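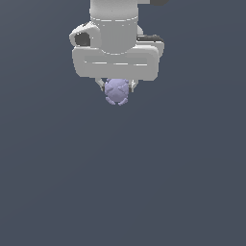
Ticket 957: Open day demo, simulated pick
Site: Pallstead
Opened: 1/15/25
Priority: normal
Status: open, waiting on vendor

Problem as reported: At the Calado open day the arm was shown in Parkemix holding a small lavender part, shaped something like a toy turtle. We were told the grasp was "solved" and could move to our cell by May. I was asked to confirm that. I can't.

What we were shown: A rendered arm, two fingers, one part, plain gray background. No table, no bin, no second part. Our bins are never that tidy. The part has ridges on top and little nubs sticking out, so it is a fair choice of shape, but one shape is one shape.

Log

Entry 1. Asked for the run count. Got 47 runs, 40 good. The slide said "near perfect." Asked what happened in the other runs and was told they were "early." No logs handed over.

Entry 2. Asked for the friction value on the fingertips. The presenter didn't have it. If it is set high enough the sim will hold anything, and I'd want to see it before talking about grip force.

Entry 3. Asked them to start the part upside down. They said the demo file was locked. Asked for a copy of the file and was told to go through Cullico support.

Entry 4. Cullico replied with the brochure. Sent it back with the same questions.

Entry 5. Loaded our own part model on the office machine with default settings. The part slipped out on 10 runs, then the program hung on the next start. Restarted, same hang. Cleared the cache and it opened. Don't know yet if the slipping is our model or their defaults.

Needed from vendor: full run logs, contact settings, the demo file unlocked, and a run with parts in a bin.

Do not quote a date to the floor until these are in. Leaving this open.

Pallstead Automation Help Desk | Contact us | Copyright Pallstead | Back to top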